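Handout 4 — Sorting small things with two baskets
Home Organization Basics, Skomolard evening course, May

Typed up fast from my own notes. If something doesn't match what you wrote down in class, ask me before we start on closets.

Last time: drawers. This time: a flat surface, two containers, a pile of small stuff. Same thinking, less digging.

Start with the surface. Clear it all the way, wipe it, and only then bring the baskets over. A desk is fine, a kitchen table is fine. Bed is not fine, everything rolls. 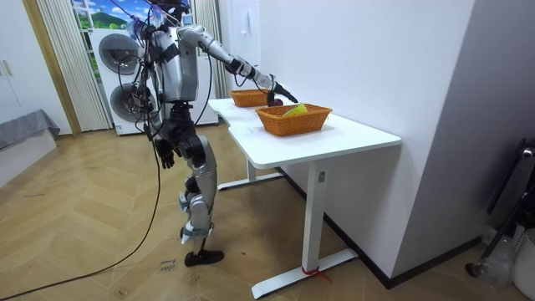

Fig. 1. Two wicker baskets on the white desk.

Baskets — what to look for:
- low sides, so you can see the bottom without leaning over
- same size if you can get them. With one big and one small, people fill the big one and call it done
- woven is OK for fruit, toys, socks. Not for pins, beads, rice. Learned that one at the Kunow workshop

Gilani method (short version, the long one is in the reader):
1. Both baskets empty. Check, even if you're sure.
2. Set them apart with a gap in the middle. The gap is your work area.
3. Things to sort go in the gap, spread out, not heaped.
4. Say the rule out loud before you touch anything. "Food left, everything else right." One rule only.
5. Pick up one thing, decide, put it in. Don't put it back down in the gap.

Step 5 is where most of you got stuck. An item goes back in the middle "just for now" and then

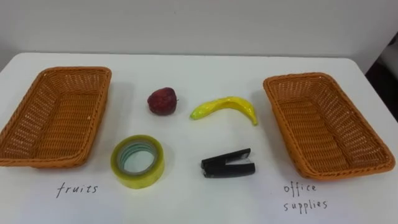

you are handling it twice, three times. If you really can't decide, the rule is too vague. Stop and fix the rule, then go on.

A small set is enough for practice. An apple and a few other things from around the house will do. With a big pile you spend the whole time on the pile and learn nothing about the rule.

Rules that worked in class: by room, by who uses it, food / not food. Rules that didnt: "nice things," "things I might need," by color (fine until something has two colors).

Angle of the baskets — somebody asked. Turn them a little if that's easier on your wrists. Makes no difference to the sorting. Do keep the near edges off the lip of the table.

Gurnico worksheet: fill in side A only. Side B is for the closet unit. 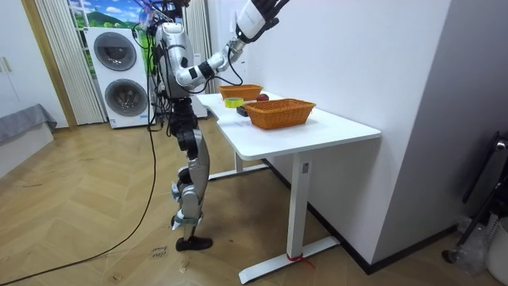

Course instructor, Home Organization Basics
Skomolard, room 802

Homework. Pick one surface at home. Do the five steps with one rule, write the rule down, then empty both baskets and do it over with a different rule. Note wich one gave you fewer stops. Half a page, handwriting OK.

Bring to next class:
- the worksheet, side A
- your half page
- 2 containers, any kind, matching if possible

Reader pages on labels are optional for now. We get to labels after closets, so don't buy a label maker yet please.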